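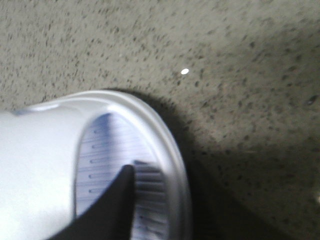

# Drallo: grasp planning from the wrist camera

I wrote the first version of Drallo for cups. Plain white plastic ones, lying on their sides, with a glossy wall that gives a depth sensor very little to hold on to! Drallo works from the wrist view alone. It finds the rim, fits an oval to it, decides which way the mouth is facing and plans a path that takes one finger inside the opening.

A speckled counter used to drive me up the wall (all those dark flecks look like tiny edges), so the rim finder now throws out short, scattered edges before it fits anything. Shadows get their own pass. A dark shadow hugging the lip can pull the oval outward, and if you see that happening in the overlay, turn up `shadow_margin` a notch and run the fit again.

## What you get

- The Drallo planner, with a license for one arm
- Detel, my little viewer, which draws the rim fit and the planned finger path over the live picture
- 3,072 saved rim fits to test your own settings against
- Config files for two-finger grippers with ribbed or flat pads

## Fitting it to your setup

You'll need to measure your finger from the mount to the tip and type that in. Please measure it yourself, the drawing that came with your gripper may not include the pads! Tapered fingers have their own profile, called `taper`, and it's much happier going into a narrow cup than the default one.

Drallo also has to put up with its own finger covering part of the rim. Once the tip is in the mouth it keeps the last good oval and tracks whatever bit of lip is still showing. You can set how long it trusts that old fit with `hold_frames`. I leave mine at 73, but go lower if your cups like to roll.

Clear plastic isn't supported yet. I've got a branch going and I'm hoping for July.

## Versions and ordering

**Drallo Single**, one arm: order code 677
**Drallo Bench**, up to four arms, with the Talavera scheduler: order code 3573

Both come as a download from the Stestum shop, and updates go out through the same account.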